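Gretau Breakfast Club: progress report to the Galetti Fund
Prepared by Capucine Ferrand, club coordinator
Period covered: opening through June

I'm so glad to be writing with good news, and I hope you'll forgive me if I go on a little. When you awarded us $3,000 last fall, we promised a hot breakfast on school mornings for any child in Gretau who wanted one. We now have 130 children signed up, and the doors open at 7:15, although a few families are usually on the steps well before that (the Dmytriv Street bus gets in early, and we don't like to leave anyone standing outside).

The biggest share of the grant went to food, mostly oatmeal, eggs, fruit and a truly surprising amount of bread. Gredison Bakery lets us have day-old loaves at half price, and that stretched the budget further than I had dared to hope when I filled out your form.

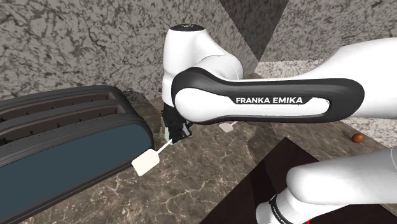 Dark toaster on a marble countertop, with a white Franka Emika arm above it.

We did have a rough patch in the winter. The hall's boiler went out and we served cold cereal in coats for 10 mornings, which the children thought was great fun and the grown-ups did not. Attendance dipped and then came back once the heat did. Teachers at the elementary school tell me they see fewer late arrivals now, and one has asked whether her fifth graders could help set tables.

We have $500 left, and with your permission I would like to move it from the equipment line to food, so that we can run through the first weeks of summer break. Could you let me know whether a short email is enough for that, or whether you need the full change form? I'll send the receipts separately.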